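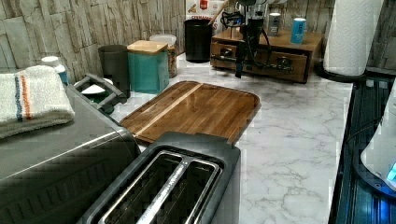

Collecting demonstrations for a countertop task

3 min read

These steps cover one task on one kitchen counter. They assume your arm is mounted, your teleoperation link works, and the recorder saves video and joint positions on the same clock. At Plesby we train a separate policy for each task before mixing anything, and 100 good demonstrations is the target for a first run.

1. Write the task in one sentence. "Pick up the can and set it on the cutting board" is enough. If two operators would read it differently, rewrite it.

2. Fix the start pose. Save it in the controller and return to it before every recording. A policy trained on a drifting start pose hesitates in the first second.

3. Check the clocks. Tap the counter once with the gripper and find the tap in both camera streams. If they disagree by more than 2 frames, restart the recorder.

4. Record. Keep each take under 60 seconds. Move at a steady speed and don't stop in midair to think -- the model will learn the stop. If you miss a grasp, finish the retry and tag the take "recovery".

5. Change the layout between takes. Shift the target object by a hand's width, turn it, or swap its neighbors. Leave the large appliances alone until the first 60 takes are in.

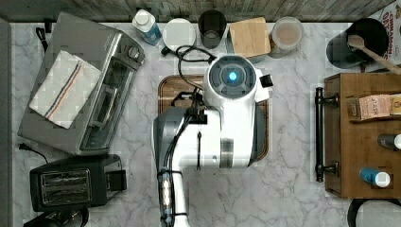 Camera coverage deserves a check before you record a long batch. Play back one take from each view and look for the moment when the gripper closes. An overhead view is good for layout and poor for contact: with the arm reaching over the middle of the counter, it hides most of the dark tray underneath, while the toaster oven and the drawer unit to either side stay easy to find. Pair it with a lower view that shows the fingers.

6. Review the same day. Delete takes with dropped frames, and keep the clumsy ones if the task was finished. Our Stiltetport set had 816 takes before review, and Areti Athanasiadis went through them in March with a plain spreadsheet: take number, result, tag, note.

7. Hold out one layout completely. Don't train on it. Use it for the first evaluation, with the arm at the saved start pose.

Last updated Aug 25, 2026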